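Home Office Talk > Desks & Storage
Thread: White hutch desk against brick, keep the hutch or lose it?

kettle_and_cord
Posted September 26, 2026

OK I need opinions from people who aren't married to me. I bought the Saditz desk secondhand a while ago, the white one with the drawers down the left and the big hutch on top. Paid 300 for it, which I thought was a steal until I had to get it up the stairs (never again!). My work room is half of an old warehouse floor, so I've got a red brick wall behind the desk, white metal ceiling, pipes, the whole deal.

My problem is the hutch. I love the narrow glass door with the arched top, it's the reason I bought the thing. But the cubbies next to it are driving me nuts. I cleared them out last weekend to start over and now I can't make myself put anything back, and meanwhile every little thing I own is migrating down to the desktop.

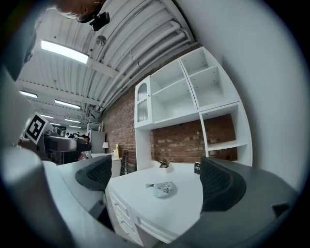 So I'm stuck between three ideas. One, take the hutch off and hang a couple of plain shelves on the brick. Two, keep it and buy bins. Three, put a back panel on the lower right cubby so stuff stops disappearing behind the desk, because right now it's wide open and anything I shove in there goes straight out the other side. I lost a stapler that way. Go ahead, tell me I'm overthinking.

plumbline77
Keep the hutch. Do you have any idea what it's like drilling into old brick? I put up two shelves in my place and burned through bits like candy, and one of the anchors still wiggles if you look at it wrong. Also the brick showing through the open back is the best part! Please don't cover it.

MossyDrawer
Gonna disagree with plumbline. Open backs look great in photos and they're miserable to live with. Dust off the brick gets on everything. I had the same kind of setup and I finally cut a piece of hardboard and painted it white, took me one evening. Never looked back.

kettle_and_cord
Oh the brick dust is real. I wipe the shelves and a week later it's gritty again. Did you seal yours at all?

MossyDrawer
Nope, we rent and the landlord said hands off. Hence the hardboard.

tallorder
Can I ask what's wrong with a snack bag living on the desk lol. The one with the cartoon face is clearly management.

kettle_and_cord
He's been promoted twice. But yes, I'm aware snacks are part of the problem. I'd like one cubby for food and then I'd like to stop thinking about it.

plumbline77
Upper right, bottom half. You can reach it but you have to stand up, and that cuts my snacking way down. Drawers are fatal. You'll eat the whole drawer.

hemlock_st
I'm going to be the annoying one and say lose the hutch. Anything with that many little compartments just turns into a junk museum. I went with Jurnalby rails and two long boards, 115 for everything including brackets, and I've got so much more light on the desk now. You could sell the hutch by itself, people look for them.

MossyDrawer
People look for them WITH the desk. By itself it's a weird bookcase with no legs.

hemlock_st
Fair, but I sold mine in November in two days, so somebody wanted a weird bookcase.

kettle_and_cord
I priced out rails and I'd still have to deal with the brick, plus I'd lose my glass door. The ribbed glass hides whatever mess is behind it and I'm not giving that up. So I think I'm on team keep. Bins then? The Ornthorpe ones look nice but they want a fortune for a set of 5.

tallorder
Skip Ornthorpe, the corners split. Measure the inside of the cubby first and not the front opening. I bought a whole set that fit the opening and then wouldn't slide past the lip of the shelf.

plumbline77
Seconding measure first. And get something without a lid for the stuff you grab every day. Lids are where good intentions go to die.

kettle_and_cord
OK, plan for now: no lids, snacks upper right, hardboard only on the lower right one so plumbline can still enjoy the brick up top. Does anybody know if hardboard will hold with just those little panel pins, or do I need to glue it too?

MossyDrawer
Pins were fine for me. Pull the desk out from the wall first though, I tried doing it from the front and said some words.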